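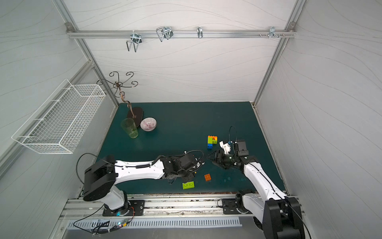 The Tanosia two-arm cell, Utov workshop

Horkero builds and services compact robot cells for schools and training centers. Our main product, Tanosia, places two arms on a shared rail inside a framed enclosure, with a course of 200 graded exercises in handling and stacking building bricks.

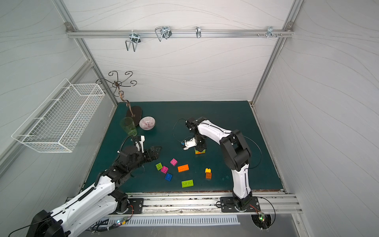 What We Supply

Each cell is delivered assembled. Installation and staff instruction take 3 days, and every order carries a 2-year service agreement. Learners begin with single bricks and move on to joined stacks.

The Lacroix course, written for first-year students, is divided into seven units and may be ordered separately. 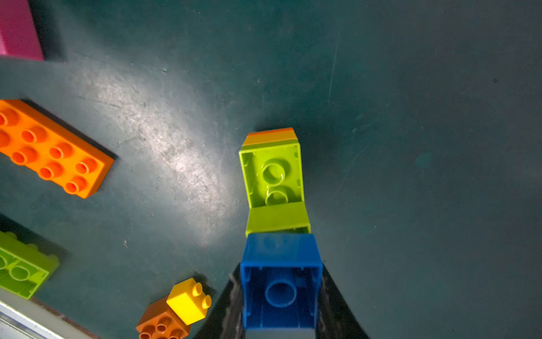

Schools may apply for a loan cell each May. Applications are handled by our Utov office.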